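Print this thread | E-mail this thread

Gathering examples for a small gripper policy: notes from the Wirkinham bench
2022-05-10

1/ Several people asked me how we collect the examples for our learning system at Flundard. I will write it in short posts. English is my third language, so please be patient with my sentences.

2/ The task is simple to say: pick up one packed thing and put it down in another place. A person moves the arm by hand controller, we record, and later the network learns from the recordings. We call one recording an episode.

3/ In December we had 60 episodes and we were very proud of them. Then I trained on them and the arm could do one thing only: go to the place where I always put the object. I had put it in the same place because I like order. This is a bad quality in a person who collects data.

4/ So we began again with a written plan. Each episode gets a start position for the arm and a start position for the object, both drawn by a small script. I do not choose. If the script gives me an ugly position, I must use the ugly position.

5/ The plan has 75 positions for the object. 11 of them we had to remove, as the arm could not reach there without touching its own cable. I keep these 11 in the file, with a note, so that the next operator does not try them again with fresh hope.

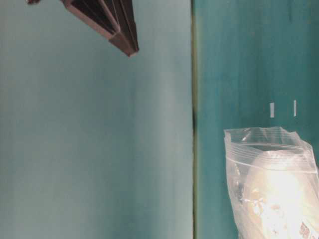 6/ Plastic bags are the hardest class in our set, and I want to spend one longer post on them. A box has edges and the network finds them quickly. A bag changes its shape each time you put it down, and it also collects every light in the room. Look at the zip-top bag at the lower right: there is a white thing with a rounded top inside, and in the middle of it the glare is so strong that the surface is simply gone. I used to delete episodes like this. Now I keep them, for the arm will meet such glare every day of its life, and if all my examples are without it, the policy will be surprised. What I do write in the log is the word "glare", so we can later count how the policy behaves with it and without it.

7/ About starting positions of the gripper. We begin many episodes with the gripper high and well away from the object. In the first set I always began close, to save time. The policy then never learned to travel, only to grab. When it started far away it waited in the air like somebody who forgot why he entered the kitchen.

8/ Speed. Please move slower than you want to. When I am tired I make quick little corrections with my wrist, and the network learns the corrections also. My rule is 42 episodes in one sitting, then I stop, even if I feel good. The ones I recorded after this number in the first months were the worst of all, I checked.

9/ Failures. If the grasp slips and I take the object again, I keep the episode and mark it "second try". If I drop the object from the table, I stop and mark it "drop". Drops do not go into training but they do not go to the trash either. The Datemton people train a separate detector on them and they always ask for more. It is nice that somebody wants my mistakes.

10/ Labels. We began with long sentences in the label field and every operator wrote differently: "bag", "plastic bag", "the baggie", "zip pouch". Two weeks of cleaning. Now there is a list and you click. There is one free field at the end for everything strange, and I read this field more often than all the others.

11/ Our recording tool is called Lie. It is a short name from the family of one old project and I cannot change it. Yes, I have heard the joke about training data that comes from Lie. I have heard it in four languages.

12/ Things I still do not know how to do well: how to decide that we have enough bags. When I add more bags, the boxes become a little worse. When I add boxes, the bags become worse. If you have solved this on a small set, please write to me, I will read it with great attention.

13/ Next thread will be about calibrating the cameras after somebody has cleaned the table.

Comments (4)

gripline: Same thing with the start position here. We drew crosses on the table and the network learned the crosses.

tmk_bench: Do you ever dim the lights for bags? We tried a diffuser and it helped, but then we had to take the diffuser everywhere.

Author: No, we leave the lights as they are. Your diffuser story is exactly what I am afraid of.

oddsocket: Post 9, thank you. We were throwing all drops away. Stopped today.

Contact: bench notes, Flundard, Wirkinham | © Flundard | Back to top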